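4.3 Recording a Garment Folding Session

This section applies to operators collecting two-handed folding data under the Nassar protocol. Complete the calibration in Section 4.2 before proceeding.

1. Spread the garment on a bed or other soft surface. Leave enough clear space on both sides for the sleeves to be opened out.

2. Connect both grippers to the Peltico recorder and confirm that each channel shows a steady signal. Route the cables towards the operator.

3. Open and close each gripper fully, then hold both still until the recorder accepts the start position.

4. Grasp the garment with one gripper. Take a narrow pinch of fabric between the pads and keep the jaws closed while the second gripper approaches.

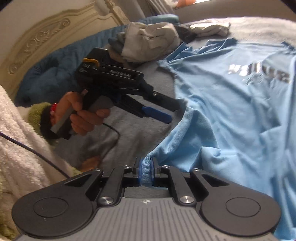
Figure 4-3. Light blue shirt held in the jaws of one gripper, with the tips of the second gripper open near the edge of the garment.

5. Close the second gripper on the fabric only when the first hold is secure. Lift, fold and release at an even pace.

6. Return both grippers to the start position and end the recording. Each fold is saved as a separate episode.

Note: The marker on the gripper must remain visible to its camera. Episodes in which the marker is hidden for more than 500 milliseconds are rejected during processing.

Caution: Do not pull against a cable that has caught under the garment. Stop the recording, free the cable and repeat the episode.

4.3.1 Number of Episodes

A full set for one type of garment consists of 200 episodes. In the Mullau trial, policies trained on 100 episodes often closed the jaws before reaching the fabric. This fault was less frequent with the full set. The trial retained 353 episodes across shirts and towels, and the remainder were excluded under the marker rule.

Sites should vary the position of the garment between episodes. Smoothing the garment flat each time is not required, and creases should be left as they fall.

Completed sets are to be transferred to the Godeck archive using the procedure in Section 5.1.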